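Can a robot clear a restaurant table yet?
Posted by pedaretti_fan, August 2022

I help out at a small noodle place with green booths and 17 tables, and every lunch ends the same way, with one of us bent over the mess while the door keeps opening. My cousin keeps telling me a machine could do it by now. I'm not against the idea (my back would love it!), but I look at what people leave behind and I wonder. Bottle, paper cup, big bowl, loose papers, and every table has its own mix. Is there anything that can really do this, or should I stop dreaming?

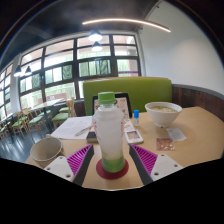
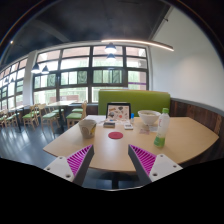 I'd be happy with a machine that only did the easy half and left me the bowls. We have a little money set aside for October.

sirnau_kitchen
Depends what you mean by clear. We tried a rolling tray cart from Bunach for a season and it was a sweet thing, it drove itself to the sink and the kids waved at it, but a person still had to load every dish. Picking up is the hard part. A bottle with a cap is fairly friendly, a full bowl of soup is not, and paper lying flat on wood is the worst of all, try it yourself with two fingers and no fingernails. Then it has to know which paper is trash and which one a customer will come back for. I'd put the money into a good bus tub and comfortable shoes, and ask again in a few years.

Alarcón600
no. my brother in law has one that does floors and it eats napkins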